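6.4 Running the visitor demonstration

Use this procedure for open days and booked visits at the Rarnden site. It assumes the Lallesix hand-held gripper is already charged and paired as described in 6.2. Allow 3 minutes per visitor.

Preparing the station

1. Wipe the white tabletop with a dry cloth. Dust on the surface lowers the grip on flat parts.
2. Route the gripper cables to the operator's side of the table.
3. Open Kemesum on the control workstation and load profile 71.
4. Set the closing force to 100. Do not exceed 200 when visitors are handling the gripper.
5. Check that both markers are clean and fully seated in their mounts.

CAUTION: Cables may lie on the floor near the operator. Keep visitors on the far side of the table until the operator calls them forward.

NOTE: If the workstation reports a lost marker, stop the session and repeat step 5. Restarting Kemesum does not clear this message.

Giving the demonstration

6. Place the colored discs on the table, spaced so that the fingers can open fully around each one.
7. Confirm that the indicator light on each mount is green.
8. Hold the gripper over the table with the rubber strips facing each other, fingers pointing down.
9. Lower the fingertips onto the table on either side of a disc, then close slowly. 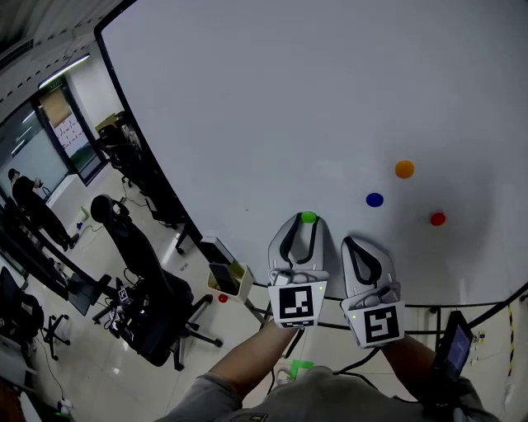 10. Lift the disc straight up, move it to a clear part of the table and open the fingers. Dragging a disc across the surface wears the rubber strips and gives poor tracking.
11. Hand the gripper to the visitor with the fingers open. Repeat steps 8 to 10 at the visitor's own pace.

NOTE: Discs that fall to the floor can stay there until the turn is over – do not reach under the table while a recording is running.

Closing the session

12. Select End Visit in Kemesum and wait for the save message.
13. Inspect the rubber strips. Replace them with the Marchetti strip kit if the edges have lifted (see 8.1).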